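3. 연구 방법

3.1 연구 대상과 자료의 범위

본 연구는 유아가 도형의 이름을 배우는 과정에서 어른의 말이 어떤 역할을 하는지를 밝히는 것을 목적으로 한다. 선행하는 예비 조사에서 우리는 유아가 도형을 구별하는 능력과 도형의 이름을 말하는 능력 사이에 상당한 시간적 차이가 있다는 점을 확인하였다. 이 차이를 설명하기 위하여 본 장에서는 가정과 보육 기관에서 수집한 대화 자료를 분석하는 방법을 서술한다.

대화 자료는 Flidcombe 지역의 보육 기관 세 곳과 그 기관에 다니는 유아의 가정에서 수집되었다. 참여한 유아는 모두 261명이며, 수집이 시작된 시점에 만 두 살에서 네 살 사이였다. 가정에서 두 개 이상의 언어를 사용하는 유아도 제외하지 않았다. 다만 이 유아들의 자료는 분석의 첫 단계에서 별도의 집단으로 분류하였고, 그 결과는 5장에서 따로 논의한다. 청력에 관한 정보는 보호자가 작성한 설문지를 통하여 얻었으며, 우리가 직접 검사를 실시하지는 않았다.

자료의 수집은 10월에 시작되었다. 보호자에게는 특별한 과제를 주지 않고 평소와 같이 아이와 놀아 달라고 부탁하였다. 이러한 방식은 발화의 양이 가정마다 크게 다르다는 단점이 있으나, 실험실에서 유도한 대화보다 일상의 언어 입력에 가깝다고 판단하였다. 놀이 시간은 대부분 저녁 식사 이전이었고, 일부 가정에서는 오전에 녹음이 이루어졌다. 시간대에 따른 발화량의 차이는 크지 않았으므로 두 시간대의 자료를 합하여 분석하였다.

3.2 도형 어휘의 분류

도형 어휘란 사물의 윤곽이나 입체적 형태를 가리키는 명사 및 명사구를 말한다. 우리는 Baudry가 작성한 초기 목록을 출발점으로 삼고, 이를 세 가지 범주로 나누었다. 첫째 범주는 ‘원’, ‘세모’, ‘네모’와 같은 평면도형의 이름이다. 둘째 범주는 ‘공’, ‘원기둥’, ‘상자 모양’과 같이 입체를 가리키는 표현이다. 셋째 범주는 ‘하트’, ‘별’, ‘달 모양’처럼 관습적인 상징에서 온 이름이다.

셋째 범주를 독립시킨 것에 대해서는 설명이 필요하다. 기하학의 관점에서 보면 하트와 별은 다른 평면도형과 같은 층위에 놓일 수 있다. 그러나 유아의 언어에서 이 이름들은 매우 이른 시기에 나타나며, 그림책이나 옷의 무늬, 스티커와 같은 물건을 통하여 습득되는 경우가 많다. 이 때문에 ‘세모’를 아직 말하지 못하는 유아가 ‘하트’는 정확하게 말하는 현상이 자주 관찰된다. 두 범주를 합하여 계산하면 이러한 비대칭이 통계에서 사라지게 된다.

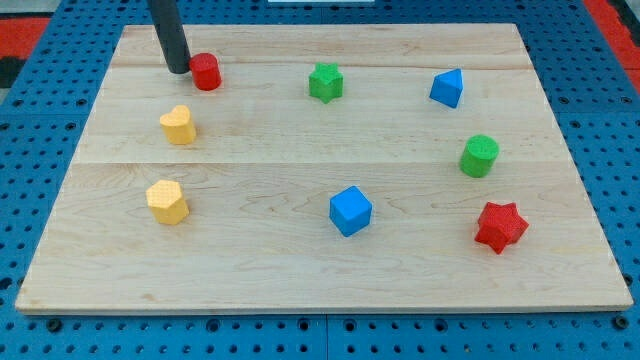 그림 3. 나무판 위에 놓인 여러 색과 모양의 블록. 빨간색과 초록색 원기둥, 노란색 하트 모양 블록이 포함되어 있다.

분류 과정에서 가장 어려웠던 것은 둘째 범주의 경계를 정하는 일이었다. 예를 들어 한국어의 ‘동그라미’는 평면의 원을 가리키는 말이지만, 보호자들은 공이나 원기둥을 가리킬 때에도 이 말을 사용하였다. 유아가 원기둥을 보고 ‘동그라미’라고 말하였을 때, 이를 오류로 볼 것인지 아니면 윗면의 모양에 대한 올바른 서술로 볼 것인지는 문맥 없이 결정할 수 없다. 우리는 이런 발화를 오류로 처리하지 않고 ‘부분 지시’라는 별도의 부호를 부여하였다. 같은 원칙을 정육면체에 대한 ‘네모’에도 적용하였다.

또 하나의 문제는 색채어와의 결합이다. 보호자는 도형의 이름만으로 사물을 부르는 일이 드물고, ‘빨간 거’, ‘노란 거 줘’와 같이 색으로 사물을 특정하는 경향을 보인다. 놀잇감의 색이 서로 다를 때에는 색만으로 지시가 충분하기 때문에 도형 어휘가 생략되기 쉽다. 반대로 색이 같은 사물이 여러 개 있으면 모양을 말할 필요가 생긴다. 따라서 도형 어휘의 빈도를 해석할 때에는 어떤 놀잇감이 사용되었는지를 함께 고려하여야 한다. 본 연구에서는 보호자가 기록한 놀잇감 목록을 참고하여 각 대화에 ‘색 구별 가능’ 또는 ‘색 구별 불가능’이라는 표시를 하였다. 목록이 불완전하여 판단할 수 없는 대화는 이 변수와 관련된 분석에서 제외하였다.

3.3 전사와 부호화

녹음된 대화는 Clundix를 사용하여 일차적으로 전사한 다음, 훈련받은 전사자가 처음부터 끝까지 다시 들으면서 수정하였다. 유아의 발음은 표준 발음과 다른 경우가 많으므로 자동 전사의 결과를 그대로 사용할 수 없었다. 특히 ‘세모’와 ‘네모’는 첫 자음이 불분명할 때 서로 혼동되기 쉬웠다. 두 단어 가운데 어느 쪽인지 확정할 수 없는 발화는 ‘불명’으로 부호화하고 정확도 계산에서 제외하였다.

최종적으로 도형 어휘를 하나 이상 포함하는 발화 약 2204개가 분석의 대상이 되었다. 이 수가 정확한 값이 아닌 것은, 한 번의 숨으로 이어진 반복 발화를 하나로 셀 것인지 나누어 셀 것인지에 대하여 전사자 사이에 작은 차이가 남아 있기 때문이다. 우리는 쉼의 길이를 기준으로 규칙을 정하였으나, 노래를 부르듯이 이름을 반복하는 발화에는 이 규칙이 잘 맞지 않았다.

부호화는 Vasseur와 Baudry가 서로 독립적으로 수행하였다. 두 사람의 판단이 다른 경우에는 녹음을 함께 다시 듣고 합의하였으며, 합의에 이르지 못한 발화는 자료에서 삭제하지 않고 두 가지 부호를 모두 보존하였다. 의견의 차이는 대부분 앞에서 언급한 부분 지시와 관련되어 있었다. 평면도형의 이름에서는 불일치가 거의 발생하지 않았다.

3.4 어른의 반응에 대한 분석

유아의 발화 다음에 이어지는 어른의 반응은 네 가지로 구분하였다. 반복은 유아가 말한 이름을 그대로 되풀이하는 것이고, 확장은 그 이름에 다른 정보를 덧붙이는 것이다. 수정은 다른 이름을 제시하는 것이며, 전환은 도형과 관계없는 화제로 넘어가는 것을 말한다. ‘응, 동그라미네. 굴러가는 동그라미’와 같은 반응은 반복과 확장을 모두 포함하므로 두 부호를 함께 부여하였다.

수정의 경우에는 그 형식도 기록하였다. 어떤 보호자는 ‘아니야’라는 말로 시작하여 올바른 이름을 직접 알려 주고, 어떤 보호자는 올바른 이름을 자연스럽게 자신의 문장 속에 넣는다. 두 형식은 유아에게 전달하는 정보의 내용은 같을 수 있지만 대화의 흐름에 미치는 영향은 다르다고 생각된다. Besson 지역의 보육 기관에서 진행된 이전 조사에서는 직접적인 수정 이후에 유아의 발화가 짧아지는 경향이 보고되었다. 그러나 그 조사는 교사의 발화만을 대상으로 하였으므로, 가정의 대화에도 같은 경향이 나타나는지는 확인되지 않았다.

끝으로 억양과 몸짓에 대하여 언급한다. 본 연구의 자료는 음성만을 포함하고 있으므로 손가락으로 가리키는 행동이나 시선은 분석할 수 없었다. ‘이거는?’과 같은 짧은 질문은 가리키는 행동을 동반하였을 가능성이 높지만, 우리는 이를 추측하여 부호화하지 않았다. 몸짓을 포함한 분석은 현재 Gekden 과제의 일부로 준비하고 있으며, 본 논문에서는 음성 자료에서 직접 확인할 수 있는 것만을 결과로 보고한다.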